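Weekend counter help wanted, Cudholm Lemonade Stand & Snack Bar

Hi! I'm Kwame Issahaku and I run the little snack bar by the boat ramp in Cudholm. I'm looking for one more person to work the counter with me from May until the lake gets too cold for anybody to want lemonade.

The job is mostly talking to people while your hands do something else. You'd take orders, squeeze lemons (so many lemons), scoop ice, make grilled cheese and keep the line moving when the Stendham ferry lets out. On a good afternoon we serve some 200 cups, and then it goes dead quiet and you can eat a sandwich and watch the ducks.

Shifts are 6 hours, starting at 10 in the morning, and I close up myself. Pay is hourly plus half the tip jar. You need to be 16 or older and okay with standing. Experience is nice but I'd never worked a register either when I bought this place from old Mrs. Tomić, and I only broke it twice!

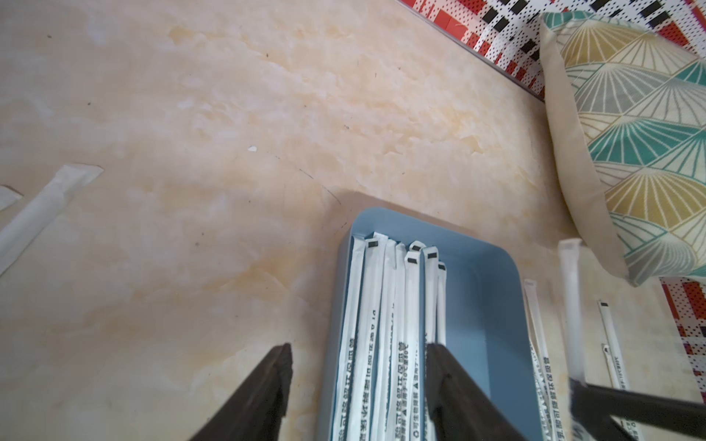

Setup is the part I'm picky about, so I'll tell you now. Before we open I want napkins out, lids stacked by size, and the straws standing up in a tray, kept in their paper wrappers, where customers can grab one without asking. If you're the kind of person who likes a tidy counter we'll get along great.

If you're coming from Aler, the bus stops right at the ramp and I'll pay your fare. To apply, just stop by after 4 and ask for me, or leave a note with your phone number in the box by the window. Tell me your favorite sandwich too, I'm always changing the menu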